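2019-12-21

Right, I said I'd post my thoughts on the Irnent gripper kit once I'd had a proper go, so a little thread. Long one, sorry, the kettle's on!

1/ It's a pair of fingers plus a wrist camera, and you bolt it on to whatever arm you already own. Tullcombe are doing a trial hire -- 25 days, fingers and brackets included, you pay the postage back.

2/ Setup took me 82 minutes with the manual and a lot of muttering. Duygu Öztürkmen on their help desk got me through the calibration bit and was lovely about it. 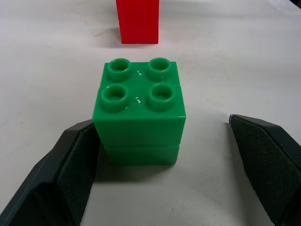
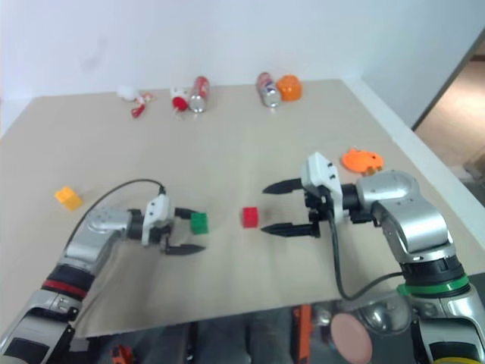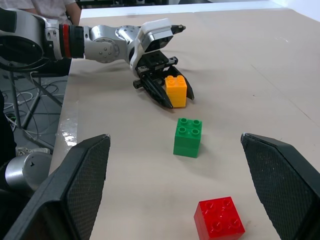
3/ The price is where I wobble. After the trial it's 60 quid a month per arm, and spare finger pads are extra, which I think is a bit cheeky. You do get a good grippy surface for it, mind -- look at the grid texture on the inside of the left finger in the first and third pictures. I'd still want one spare set thrown in.

4/ Yavuz Coşkun asked how it compares with the Olville one I moaned about in November. Much nicer software, and the cable's longer. The Olville case was better, this one comes in a cardboard box!

5/ Keeping mine for another month. Shout if you want the calibration notes, I've typed them up.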